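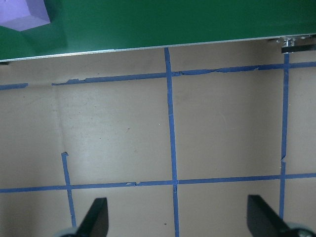
One site coordinator, writing to the Draselon help desk, asked whether people with no robotics background could be trusted to teach the arm anything worth keeping. The question comes up often enough that this page has been rewritten with it in mind. Most operators on the program have no technical training when they begin, and the answers that follow assume none.

Demonstration Program – Frequently Asked Questions
Draselon Shared Robotics Program, Wodach and Pirzada sites
Last revised: 2024-01-25

General

What is a demonstration?
A demonstration is one complete performance of a task by the robot while a person controls it. The robot's joint positions, the opening of the gripper, and the camera views are stored together. A set of demonstrations of the same task is later used to train a control policy, which then attempts the task without a person at the controls.

Which methods of control are supported?
There are two. In hand guiding, the operator holds the arm and moves it directly while the motors give way. In remote control, the operator sits at the station and moves a handheld controller, and the arm follows. Both methods are available at Wodach. Pirzada supports remote control only.

Which method should I request?
Hand guiding is easier to learn and suits slow tasks with firm contact, such as pressing or wiping. Remote control takes more practice. It is required whenever the wrist camera view will be used for training, as the operator's hands must stay out of that view. Pick-and-place tasks with blocks are recorded by remote control at both sites.

May I combine the two methods in one task set?
No. The movements produced by the two methods differ in speed and in the way they approach an object. Please submit separate sets, each with its own task sheet.

Before a session

Do I need to complete training?
Yes. New operators complete a 60-minute introduction and then record six practice demonstrations under supervision. Practice demonstrations are not added to any task set. Operators who have not recorded since September must repeat the practice portion but not the introduction.

How is the work surface marked?
Surfaces used for placement tasks are divided into cells with blue painter's tape. The cells serve as references for start and goal positions, and the task sheet names them by row and column as seen from the robot's base. Cells need not be the same size.

The tape on my surface is torn or wrinkled. Should I replace it?
Not during a task set. Fresh tape laid a little to one side changes both the appearance of the surface and the position of the cell. Worn tape may stay in place as long as the cell can still be identified and nothing catches on it. If a strip has lifted enough to snag a gripper finger or an object, stop the session and report it. Tape is renewed between task sets by site staff.

May I clean the surface?
Dust and loose debris may be removed with a dry cloth before the first recording. Scuffs and old marks should be left alone. Do not use liquid cleaners, which can loosen the tape.

Where should the object start?
The task sheet will say. Where it gives a region instead of a fixed point, vary the start position and the angle of the object from one demonstration to the next. Operators tend to set the object down in the same convenient spot, and a policy trained on such a set will often fail when the object is a short distance away. Raised boards count as part of the workspace if the task sheet lists them.

During a session

How fast should I move?
At a steady pace that you could keep up for the whole session. Slow down near the object and near the goal. Long pauses should be avoided – if you need to think, finish or discard the current attempt and think between recordings.

Should the gripper be open at the start?
Yes, unless the task sheet states otherwise. Open the gripper fully, confirm that the wrist view is clear, and then start recording.

I missed the grasp on the first try. Is the demonstration lost?
Not always. A brief correction followed by a successful grasp may be kept, and should be labeled "recovered" when you save it. Policies benefit from seeing some recoveries. Discard the attempt if the object has left the workspace, if it has been touched by hand, or if more than two corrections were needed.

May someone else reset the object for me?
Yes, provided the recording has been stopped first. The arm must be in the hold state before anyone reaches into the workspace. This rule applies to hand guiding as well.

What should I do if the arm stops following the controller?
Release the controller and wait for the status light on the station to settle. If the arm does not respond after one restart of the link, press the stop button and contact site staff. Do not push the arm back into position by hand in remote control mode.

After a session

How many demonstrations make a complete set?
The standard set is 74 demonstrations. The number allows for some to be removed at review. Sets may be recorded over several sessions and by more than one operator, so long as each recording carries the correct operator code.

Who reviews the recordings?
Recordings are reviewed at the Drultby office. Reviewers check that the task was completed, that the camera views are intact, and that the label matches what took place. Removed recordings are listed in the set report with a short reason, and the requesting group may ask for a second review.

Are operators identified in the data?
No. Each recording carries a code only. The list linking codes to names is held at Drultby and is not released with the data. Sound is not recorded at either site.

Can I watch the trained policy perform my task?
Yes. Evaluation runs are open to the operators who contributed to the set. Requests should be sent to the site desk with the task sheet number. Please note that an evaluation may be moved at short notice if the arm is needed for maintenance.

My question is not answered here. Whom should I contact?
Write to the help desk through the form on the Draselon program page and include the site, the task sheet number, and the operator code if the question concerns a particular recording. Questions about booking go to the site desks at Wodach and Pirzada directly.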